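Open Day Review: The Ridgeway Arm Simulator at Plilska
Posted 2024-12-06

I'll start by saying I have been wanting to get a look at the Ridgeway simulator for most of the year, so when Plilska announced an open day at their Irkberg building I signed up before I'd even checked whether my car was out of the shop (it wasn't, and the bus takes 80 minutes, but the bus has heat and I brought a sandwich).

For anyone new to this, Ridgeway is a program that lets you drive a robot arm on your computer before you go anywhere near a real one. Our little club, Mulley, has been trying to decide whether to pay for a license, and a person can only watch so many promotional videos! I wanted to sit down and push the buttons myself.

They had 4 stations set up and gave each of us 15 minutes, which went by in a blink, so I got back in line and had a second turn after lunch.

My station opened on a tabletop job with a white arm marked AGILE X and a black gripper, waiting in front of a blue-green piece that looked like a shelf or cabinet. You move the arm with a pair of hand controls, and there's a slider for opening and closing the fingers. I was clumsy for the first few tries and then it began to feel quite natural, a bit like learning to back up a trailer.

I was especially taken with the shadows. They're big and soft on the white table, and once I got into the habit of glancing at them I had a much better idea of how high up the gripper was. I did find the pale things hard to pick out, though. There was something beige over on the right that nearly washed out against the tabletop, and I'd love a contrast setting for those of us whose eyes aren't what they used to be.
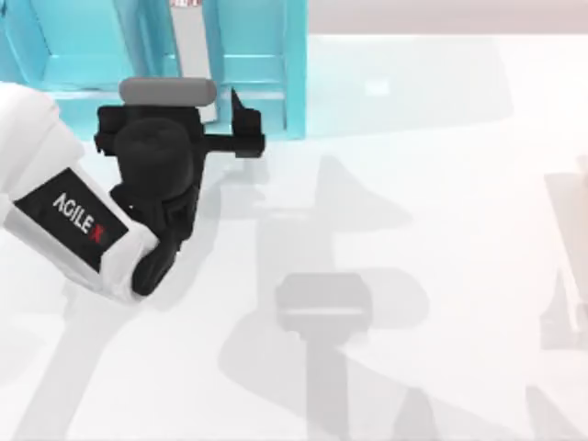

What I'd Want to Know Before Buying

The hand controls are sold separately, and I'd budget for them, as I tried the keyboard on my second turn and didn't enjoy it one bit. The manual is friendly and has a good index. Starting over after a botched grab takes a single key, and believe me, I got my use out of that key.

My main complaint is the view. You can switch between 2 camera angles, but you can't drag either one around freely, and several times I wanted to lean over and peek behind the gripper. The staff told me a free camera is on their wish list, with no date attached.

I give it 4 stars out of 5, and I'll be recommending the one-seat license to the club when we meet later in December. If Plilska holds another open day, go early, wear comfortable shoes, and try the cider by the front desk.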